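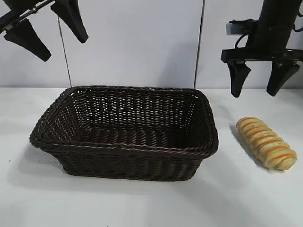 4. Resetting the bread basket task

Okay, arms parked up high and fingers open? Good, now you can reach in. I do this part the same way every time, and it saves me a heap of grief later.

4.1 Hit pause on the Lasis panel and wait for the light to go amber.

4.2 Put the empty wicker basket back left of centre, long side facing you.

4.3 Lay the roll to the right of the basket, on a diagonal. Keep it 100 mm clear of the rim (I use a ruler, Nabila Benkirane just eyeballs it and hers come out fine!).

4.4 Wipe off any crumbs with a dry cloth. No spray near the fingers, please.

4.5 Check the cable loop on the right arm. It should hang free with a bit of slack.

4.6 Set travel speed to 320 and grip force to 400, then save as "basket".

Note: if the right fingers close on the roll off-centre, redo the zero in section 3 before you start fiddling with the force. I lost a whole October afternoon learning that one.

Caution: hands out before you clear the pause. Both arms move the second you press it, and the left one is quicker than it looks.

4.7 Clear the pause and run one slow cycle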